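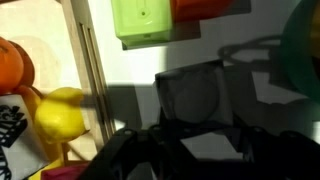

# Verkis: play food and blocks on a small round table

21/01/2025
By Songül Gezer

## What's in it

1411 stills of toy fruit, play food and coloured cubes being sorted, unsorted and sorted again, mostly on one round white table. The job is simple to state. Fruit belongs in the green bowl, everything else belongs on a tray, and the bowl is not a tray, whatever Wouter's early labels say.

The bowl usually holds two or three pieces. We label them by colour and shape ("red, tomato-like") because a morning was lost to whether the dark one is a plum, and friendships matter. 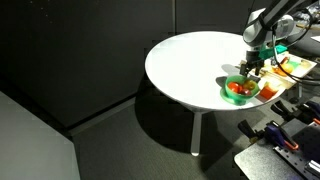
Trays come in more than one sort, so the `tray` field records colour and build. Play food that can't be identified gets `food_other`, which covers a good deal of beige.

Light comes as it pleases. Half a tabletop can be glaring while the rest is in shadow, and we have left the exposure alone. Around 40 stills are so bright that the pale pieces more or less give up. They're marked `glare`.

## Labels

- `bowl`: anything resting inside it
- `tray`: anything on or in a tray
- `loose`: on the table and going nowhere
- `unsure`: Canan and Beril disagreed, then disagreed again

Cubes are labelled by colour. Lime and mint are separate colours. This was put to a vote.

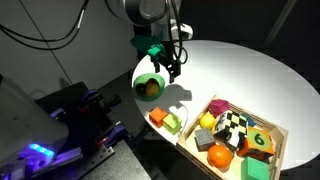

## Known problems

Orange cubes and orange fruit get swapped in the older labels. Version 2 fixes most of it. Corrections to Gaëtan Joly, who will sigh and then do them.

## Related

- Preseck: cutlery drawers, before and after
- Keskin: folded tea towels
- Irard: lids without boxes

Contact: Songül Gezer | © Verkis 2025 | Back to top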